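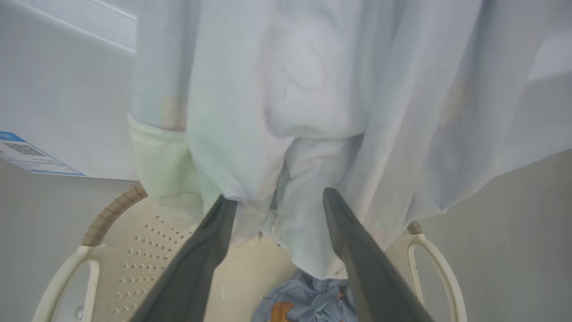 Seit October liegt bei mir ein Ordner auf dem Schreibtisch, auf dem »Roboter, Angebote« steht, und ich werde ihn nicht los. Zwei Angebote sind drin, eins von Dolletti, eins von Perrin, und beide habe ich inzwischen so oft gelesen, dass ich die Fußnoten auswendig kann. Meine Meinung dazu, ganz ungeschützt: Wir planen solche Anschaffungen falsch herum! Wir fangen beim Arm an und überlegen am Schluss, was das Drumherum kostet.

Bei uns in Pinbridge (kleines Wohnheim, große Wäscheberge) sah der erste Budgetentwurf so aus: von 100 Prozent der Summe gingen 33 für alles drauf, was kein Roboter ist, also Einrichten, Schulung, Ersatzteile, Umbau. Ich fand das großzügig. Tin-yau Pan, der bei Isham jahrelang Maschinen eingekauft hat, fand es niedlich. Er hat mir den Zettel zurückgegeben und neben die Ersatzteile ein dickes Fragezeichen gemalt, und seitdem rechne ich neu. 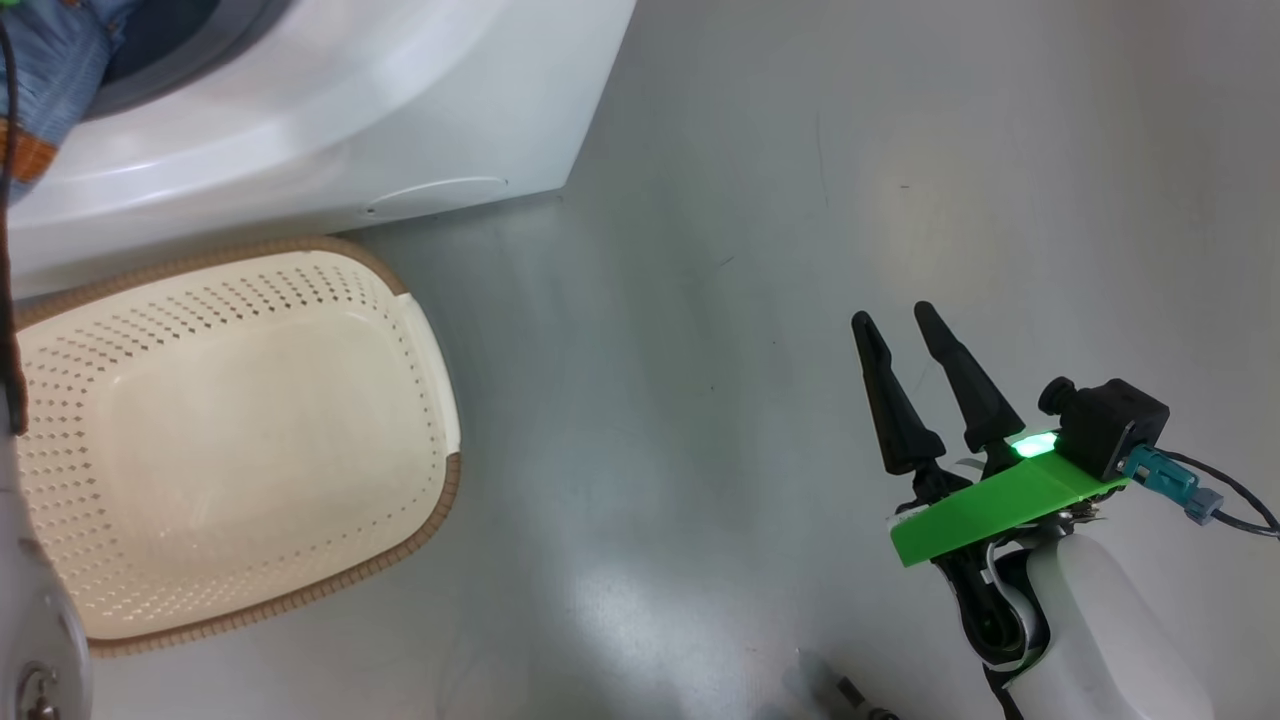 Ersatzteile sind nämlich der Posten, bei dem alle schummeln, ich auch. Im Angebot steht »Greifer« in einer Zeile mit einem Preis, und man nickt das ab. Dabei sitzt so ein Ding selten allein am Arm: zwei lange schwarze Finger, quer dahinter ein knallgrüner Halter, daran ein kleines Kameramodul mit Stecker und dünnen schwarzen Kabeln, die im Bogen weglaufen. Jedes davon möchte ich im Angebot einzeln sehen, mit Preis und Lieferzeit, bitte! Perrin hat das auf Nachfrage gemacht, da kam eine Liste mit 110 Positionen zurück. Mühsam zu lesen, aber damit kann ich planen. Dolletti schickte mir stattdessen einen Prospekt.

Und dann die Sache mit der Wäsche selbst. Ein Hemd ist jedes Mal anders zerknautscht, eine Jeans hängt schwer, ein dünner Stoff rutscht in sich zusammen.

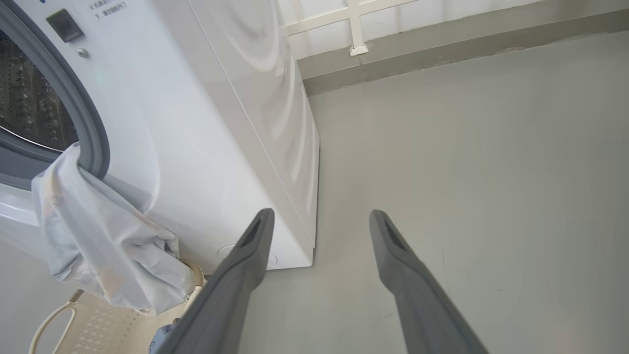

Wer das im Budget ernst nimmt, kauft zuerst Probezeit ein. Ich würde lieber ein halbes Jahr mieten und dafür jemanden bezahlen, der jeden Tag danebensteht und mitschreibt, als im Frühjahr stolz eine Rechnung abzuheften. Ja, Mieten ist aufs Jahr gesehen teurer, das hat mir unsere Buchhaltung auch schon erklärt (zweimal). Aber ein gekaufter Arm, der in der Ecke parkt, ist noch teurer, und den schreibt man dann brav über Jahre ab.

Mein neuer Entwurf hat jedenfalls eine eigene Zeile für Kabel. Tin-yau will sie noch größer haben.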